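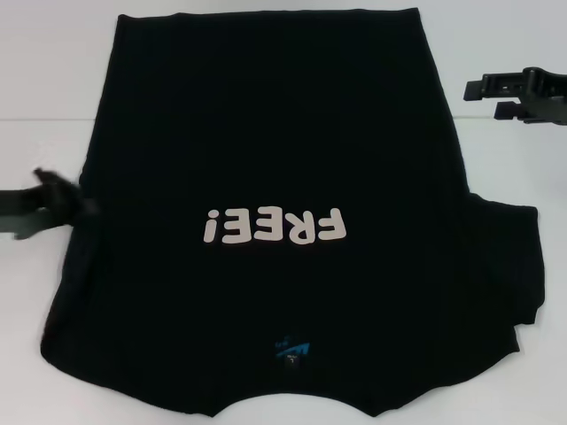 Perception and Grasp Planning for Flat Garments
Speaker notes, internal technical seminar, 6 May 2019
Speaker: Sang Nghiêm, Peterura Software Group
Session chair: Vasco Tavares

Opening

Thank the chair. State the scope: this talk covers the software between the head camera and the two arm controllers. Mechanical design is covered by Fatos Delić in the next session, and questions on finger wear should be held for him.

The task is the one the group has worked on since last July. A single garment is placed on a table, the system flattens it, and the system folds it. The talk stays with the flattening stage.

Slide 2. Structure of the software

Three processes run on the workstation. Mevon is the perception process. It takes the head camera stream and publishes a garment outline, a set of labeled keypoints and a confidence value for each keypoint. Thân is the planner. It reads the keypoints and selects a grasp pair and a motion. The arm controller accepts the motion and reports back joint positions and gripper opening.

Point out on the diagram that Mevon and Thân share no memory. All messages pass through the log. This was a deliberate choice by Naveen Bhardwaj, and it allows any run to be replayed against a new version of either process.

Slide 3. Outline extraction

A dark garment on a white table is the easy case for segmentation, and the audience should be told so. The difficulty begins where a dark gripper meets dark cloth. In early versions the gripper tip was merged into the outline, and the planner then received a sleeve that did not exist.

The present version projects the known gripper geometry into the image from the joint positions and masks it before the outline is computed. The mask is widened when the arm is moving, to allow for blur. Mention that the widening is a fixed value at present and should depend on speed.

Pause for questions on this slide. It usually draws the most.

Slide 4. Keypoints and orientation

The keypoint set for a T-shirt has hem corners, sleeve corners, underarm points, shoulder points and the neckline. The network was trained on 3,255 labeled images, with 133 held back for checking. Shirts were labeled in every orientation, including with the neckline nearest the camera.

Explain that large chest lettering was at first a source of error. The edges of the letters are stronger than any seam on a black shirt, and the network placed underarm points on them. Training with lettering painted out at random corrected most of these errors. The lettering is not used to decide orientation. The neckline arc is used for that purpose, with the hem as a second check.

Slide 5. Folded sections

This is the open problem. When a sleeve is folded over or tucked under, the outline becomes a stepped shape and the outer sleeve corner is hidden. Mevon should report low confidence for that corner. In practice it sometimes reports high confidence for the nearest visible corner.

Thân now compares the left and right halves of the outline before it accepts the keypoints. If they differ beyond a set limit, the planner treats the garment as unflattened and does not proceed to folding. One arm is assigned to hold the cloth on the flatter side, and the other is sent to a waiting pose with its gripper open, clear of the fabric, until a grasp point has been chosen.

Slide 6. Planning time

The planner samples 4,000 candidate grasp pairs per cycle and discards those that would bring the arms into conflict. The remaining pairs are scored by expected gain in visible cloth area. The time limit is 2 seconds. If the limit is reached, the best pair found so far is used and the event is written to the log.

Note for the speaker: do not present the scoring function in detail. It is under revision, and Stojan Kos will circulate a separate note.

Slide 7. Tooling

Introduce Breletti, the replay viewer. It shows the camera image, the outline, the keypoints and the planned motion on one time line. Members of other groups may request read access from the speaker.

Closing

Restate the two open items: confidence values on hidden corners, and speed-dependent masking. Invite questions and return the floor to the chair.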